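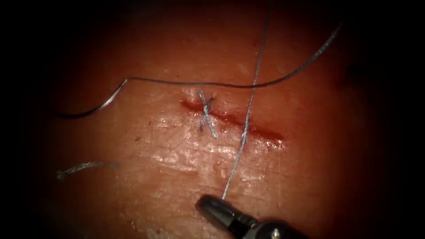
Our project looked at whether the town of Lerkmont could keep weekend visitors coming after the summer season ends. Lerkmont sits across a small bay from Lerport, and most people get there by ferry. On the route map we drew, the channel runs nearly level from left to right with a slight downward slope, much like the narrow red incision in the tissue, and it gets a little wider and rounder at the right end, where the Lerkmont landing is. In July and August the boat crosses all day. From October on it makes two trips in the morning and one at 5:30 p.m., and that schedule turned out to matter more to our results than anything else we looked at.

Background

Lerkmont has 3,000 year-round residents. It is known for its lighthouse walk, a row of old net sheds now used as shops, and a food weekend in November that started as a church supper. The town has two inns and a guesthouse. Plarnton, the nearest town of any size on the same side of the bay, has a chain hotel and gets most of the business travelers. Visitors who drive usually come through Plarnton, and many of them never go the rest of the way.

We chose the November food weekend as our test case. It already exists and has a name people in the area know, but it has never been advertised outside the county. 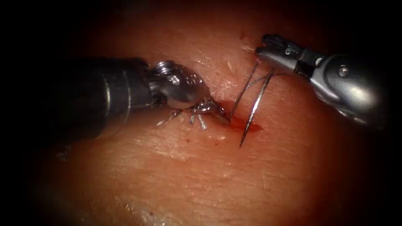 Figure 2. Two robotic surgical instruments at work over a tissue surface.

Method

We handed out 200 paper surveys at the Lerport ferry dock and in the net sheds during the food weekend. The survey had 15 questions, mostly check boxes, with one open question at the end asking what would make the person stay an extra night. We also talked with the owners of both inns and with the kitchen manager at Lâm, a Vietnamese restaurant on the landing that stays open all winter.

The surveys were in English only. Some visitors at the dock spoke French with each other and did not take one, so our results probably leave out part of the crowd. Next time we would print both.

We sorted the open answers by hand into groups: transport, food, lodging, weather, and other. Where an answer fit two groups we put it in both. 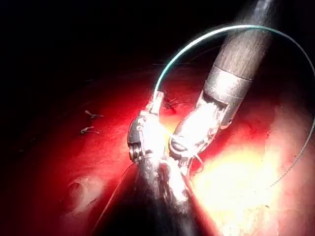 Transport was the largest group by a wide margin. People wrote that they would have stayed for dinner if there had been a boat after 5:30. Several had bought food weekend tickets and then missed the evening tasting. The two inns were full on the Saturday, but one owner told us she had rooms on Friday that she could not fill at any price.

Weather came up less than we expected. The people who mentioned rain mostly said they had packed for it. A few asked for a covered place to sit near the landing, and there is none at present – the bench by the ticket window is in the open.
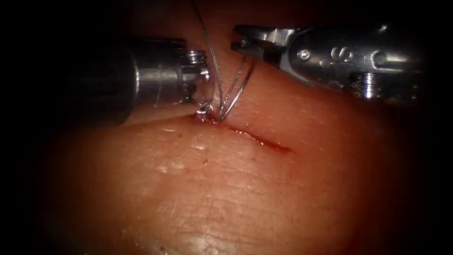
Zineb Lahlou
Student project lead, Tourism and Events Management

Recommendations

The first thing we would suggest is one late ferry on Friday and Saturday of the food weekend, leaving Lerkmont at 9:45 p.m. We do not have the operator's costs, so we cannot say if ticket sales would cover it. A trial in one year would give a clear answer.

Second, the inns and the guesthouse could sell a Friday package with the tasting included. Both owners were open to this. One wanted a deposit up front.

Third, a sign in Plarnton. Drivers reach a fork with no mention of Lerkmont on it, and two people told us they took the wrong road.

My project partner, Myung-ja Jang, did the interviews and the route map. The survey form and the grouped answers are in Appendix A.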